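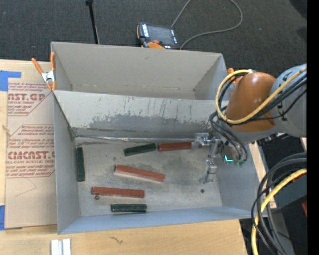
A box is complete when the child does not ask for the rest, one borrower in Dastham told us, and she did not think the toy library should charge her for anything beyond this. We begin the section with her remark since it was repeated, in different words, in most of the 12 interviews, and it does not agree with the rule printed on the loan card.

Figure 4. Green and reddish-brown blocks in an open gray bin.

4.2 What borrowers mean by a complete set

The loan card of the Dastham toy library says that a set must come back "complete and clean". The word clean caused few disputes in our material. The word complete caused many. Of the 158 returns which we followed between December and the end of the study, the desk staff marked 124 as complete at first check. The other returns were put on a side shelf and the household was informed by telephone or by a note.

We found that borrowers and staff used different tests. For the staff, a set was complete when it agreed with the list inside the lid. For the borrowers, it was complete when it could still be played with. For a puzzle the two tests give the same result, as one missing piece is noticed by everybody. For a farm set or a tea set they already differ a little. For building blocks they differ strongly. Blocks of the same color can replace each other (compare the two colors in Figure 4), so a missing one leaves no visible hole, and several parents told us they had never opened the list.

This has a practical effect on how blame is felt. Parents who returned a puzzle without one piece usually apologized before the box was opened. Parents who returned blocks were surprised by the note, and some of them felt accused. One father said that he would borrow only puzzles in the future, although his son did not like puzzles.

The library at Bukhari, which we visited for comparison, handles this matter in another way. Its block sets are lent by weight, and a small loss is accepted without a note. The staff there reported fewer arguments at the desk, but they also admitted that the sets become slowly smaller and that no one can say in which household. We could not verify the size of this loss. The weighing scale was replaced during our visit period and the older records were not kept in the same unit.

A second point concerns the lists themselves. In Dastham they are printed from the Niresex catalog, where each set has a field for the number of parts. This field is filled once, when the set is bought, and it is seldom corrected. In a few cases the household was asked for a part that had been lost long before the loan – the earlier note was found only later, in the paper folder. From 1st February the desk started to write corrections on the lid with a pencil. We regard this small change as more useful than the fee, which was discussed at length and collected rarely.

We do not claim that borrowers are careless with blocks. The interviews suggest that they look after the game, while the desk looks after the inventory. Section 4.3 considers the sets that were returned with additional parts, mainly belonging to the family's own toys.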